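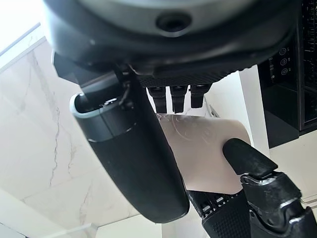 8.3 Manipulação de objetos leves em ambiente de cozinha

As regras desta seção valem para o par de mãos Soruvov montado nos braços Reinholz, com o controlador Kulik na versão 10 ou posterior. Elas complementam as regras gerais de segurança e não dispensam a avaliação de risco do local. Para objetos que se deformam sob pressão, use sempre o perfil de força "macio". Um rolo de papel higiênico seguro entre o polegar e os outros dedos, por exemplo, deve manter a forma enquanto estiver na mão. Se o papel ceder, abra a mão, apoie o rolo e reduza a força em um nível antes de repetir a pega.

8.3.1 Preparação da área

1. Delimite a zona de trabalho. Nenhuma pessoa deve ficar a menos de 800 mm do alcance máximo dos braços enquanto os motores estiverem energizados.

2. Confirme a posição do extintor e deixe livre o caminho até ele.

3. Percorra todos os cabos que estão no chão. Os que cruzam a zona de trabalho devem ser fixados ou recolhidos antes da partida.

4. Feche o registro da torneira quando o ensaio for feito sobre uma pia. As mãos Soruvov não têm vedação contra respingos.

5. Teste o botão de parada de emergência e anote o resultado na ficha 659.

CUIDADO: não use a parada de emergência para encerrar o ciclo normal. Com a mão carregada, o corte de energia pode soltar o objeto.

8.3.2 Posição de espera

6. No painel Kulik, selecione "Espera" e aguarde o sinal sonoro.

7. Verifique as duas mãos antes de liberar o movimento. As palmas devem estar voltadas para cima e os dedos, abertos e levemente curvados.
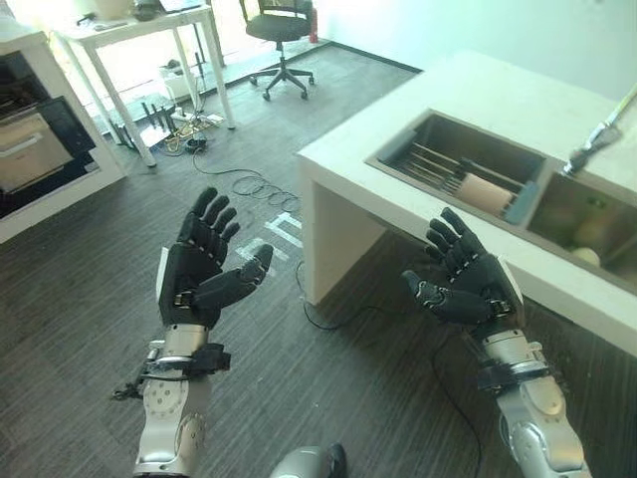

Figura 10. Mãos com as palmas para cima, ao lado da bancada com pia dupla.

8. Examine as cintas dos punhos. Cinta frouxa ou fivela aberta impede a partida. Corrija com os motores desligados.

9. Mova cada dedo separadamente pelo menu "Teste de juntas". Se uma junta travar ou fizer ruído, interrompa e consulte a seção de manutenção.

Nota: a posição de espera deve ser repetida a cada troca de operador, mesmo que o ciclo anterior tenha terminado sem alarme.

8.3.3 Câmeras dos punhos

A imagem de cada câmera de punho deve ser conferida no painel antes do primeiro movimento. Gire o punho devagar, de um extremo ao outro, e observe se algum cabo é puxado ou prensado junto à base dos dedos. Durante o giro a imagem aparece inclinada ou deitada no painel, sem que isso indique falha. 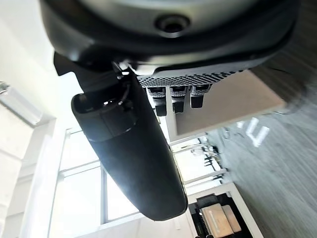 Depois do giro, compare o nível de luz nas duas extremidades do curso. Quando a câmera aponta para uma janela, a exposição automática pode levar alguns segundos para se ajustar. Não inicie a pega nesse intervalo. Se a imagem continuar saturada, feche a persiana ou mude a orientação da base e repita a conferência. Limpe a lente apenas com pano seco.

8.3.4 Aproximação da bancada

10. Aproxime os braços em velocidade reduzida, um de cada vez. Mantenha o dorso das mãos afastado da borda do tampo.

11. Antes de descer a mão sobre a pia, identifique no painel tudo o que está nas cubas e no escorredor. Objetos pequenos no fundo da cuba devem constar da lista do ensaio, ainda que não sejam manipulados.

12. Verifique a folga em relação à torneira. O bico e a alavanca entram no modelo de colisão como obstáculos fixos.

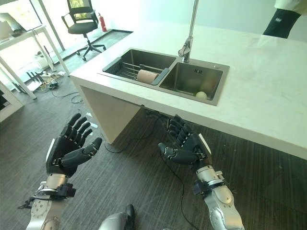
8.3.5 Encerramento

13. Apoie o objeto, abra a mão por completo e recue o braço antes de voltar à posição de espera.

14. Desligue os motores no painel Kulik e espere a luz de estado apagar.

15. Registre na ficha 659 o perfil de força usado e qualquer queda de objeto. Quedas repetidas com o mesmo perfil devem ser comunicadas à assistência Mesalex, com a cópia do registro do controlador.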